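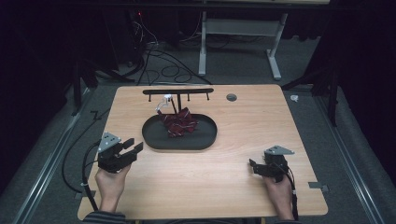
Fabrice Vasseur wrote to ask why some kids in his class have two moms or two dads, and whether one of them is the "real" one. Other readers have sent in the same question, so this page is the answer.

What is a family with two moms or two dads?

Most people, when they grow up, fall in love with someone at some point. Many women fall in love with men, and many men fall in love with women. Some women fall in love with women. The word for that is lesbian. Some men fall in love with men. The word for that is gay, and women can use the word gay too. Some people can fall in love with people of more than one gender.

When two women who are a couple raise a child together, that child has two moms. When two men do it, the child has two dads. They do the things parents usually do. They pack lunches, sign the school forms and say no to a second dessert.

Where do the children come from?

Every baby starts with an egg from one person and a sperm from another. Two moms or two dads need help with one of these parts, and there are different ways to get it.

Some parents adopt. Adopting means that a child whose first parents can't take care of them becomes part of a new family. A judge signs a paper, and after that the new parents are the child's parents by law. Adopting can take a long time. A family may wait 2 or 3 years.

Some moms get sperm from a donor. A donor is a person who gives something to help someone else. One of the moms then carries the baby in her uterus until it is born.

Some dads ask a woman to carry a baby for them. She is called a surrogate. She agrees to this before the pregnancy starts.

Other children were born when one of their parents was with a different partner. Later that parent met someone new. These children might have a mom and a stepmom in one house and a dad in another.

So who is the real parent?

The people who raise you are your real parents. A child can look like one parent and not like the other, or not look like either of them. That happens in all kinds of families. Many kids with two moms get asked this question a lot, and some of them are tired of it. If you want to know about a friend's family, you can ask, "Who's in your family?" Your friend can then tell you as much as they like.

What do the kids call their parents?

Each family picks its own names. Some kids say Mom and Mama, or Dad and Papa. Some use a first name, like Daddy Tom and Daddy Luis. Some use a word from another language that is spoken at home. If you are visiting and don't know which one to use, listen to what your friend says – or ask.

Can two moms or two dads get married?

In the United States, yes. In many other countries too, but not everywhere. There are still places where the law does not let two women or two men marry, and places where it can be dangerous for them to live as a couple. Laws like these have changed a great deal since your grandparents were young, and people still argue about them.

What if someone is mean about it?

Sometimes children hear jokes about gay people or are teased about their parents. This can hurt, even when the person says they were only kidding. You can say, "That's my friend's family. Stop it." You can also walk away with your friend and tell a teacher. Telling a teacher is not tattling when someone is being hurt.

Words to know

Adopt: to become the legal parent of a child who was born to someone else.
Donor: a person who gives something, such as blood, an egg or sperm, to help others.
Gay: attracted to people of the same gender.
Lesbian: a woman who is attracted to women.
Surrogate: a woman who carries a baby for other people.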